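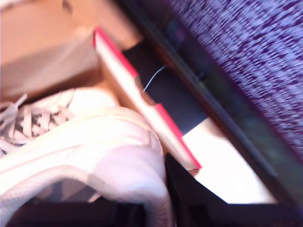 Prekorstead Tenants' Association
Minutes of the meeting about the shoe collection and the storage room
Held on 2024-07-14 in the ground floor room, Kesley entrance
Minutes written by Petrică Hodoroagă

Present: 13 members. The representative of the Mitport entrance sent her apologies, she is traveling until August.

The meeting was opened at ten past five. The minutes of the last meeting were read and accepted with one correction: the shelf in the storage room was paid by the association and not by the residents of the Lloyd entrance.

1. Shoes received until now

The collection has received 150 pairs. Most of them are sports shoes and sneakers in adult sizes. Children's shoes are fewer, and there are very few winter boots, which was expected in this season. 37 pairs are still not sorted and stand in the bags in which they were brought.

It was asked if we accept shoes without laces. Decided: yes, if the shoe is otherwise good. The association will buy spare laces in white and black. Shoes with a broken sole or with a torn heel lining are not accepted, and the person who receives them at the door should say this politely and give them back immediately.

2. Cleaning of white shoes

There was a long discussion on this point. Two members from the Lloyd entrance wash the white shoes in the machine at a low temperature. Other members think that this makes the glue weak and that the padding at the heel stays damp inside for many days. The writer of these minutes agrees with the second opinion, but has also seen good results from the machine.

Decided: canvas shoes may be washed in the machine, without laces and in a closed bag. Leather shoes are cleaned by hand with a damp cloth and a little soap. If it is not clear whether a shoe is canvas or leather, it is cleaned by hand. Laces are washed separately and put back before packing – not left in the shoe in a knot, as happened in June.

Shoes should not be dried on the radiator or in direct sun. Old newspapers are needed for filling the shoes while they dry. Please bring them to the Kesley entrance on any evening.

3. Packing

The pairs will be packed in cardboard boxes, with the heavy shoes at the bottom. Each pair is tied together by the laces or with a string. It was proposed to put every pair in its own small box, but the majority found that this takes too much place, and the proposal was not accepted (four in favor, nine against).

Every box gets a label on the short side with the sizes and the words adults or children. Last time the labels were on the top, and when the boxes were put one on another it was not possible to read them. The marker pens are in the drawer under the mailboxes. Please close them after use.

4. Storage room

The room is dry again after the repair of the pipe. The boxes may stand there until the transport, but not directly on the floor. The two bicycles near the door must be moved by their owners before the end of the month. A notice will be put on the door this week. The owner of the blue bicycle was present and promised to move it on the same evening.

The light in the room still goes off after one minute, and this is too short for sorting. Mr. Hodoroagă will write again to the building management.

5. Money

The association has 3,000 in the account. The members approved the costs for spare laces, string, packing tape and the fuel for the transport. The receipts should be given in an envelope with the name of the buyer on it. A request to buy a second shelf was postponed to the next meeting, when we will know how many boxes we have.

6. Other matters

One resident asked that the bags with shoes are not left on the stairs during the night. All agreed. From now on the shoes are received only between six and eight in the evening, at the Kesley entrance.

A single brown child's shoe, left foot, is kept on the windowsill of the entrance hall. If you have the other one, please bring it.

The meeting was closed at twenty to seven. The next meeting will be in August, in the same room, and the day will be announced on the board.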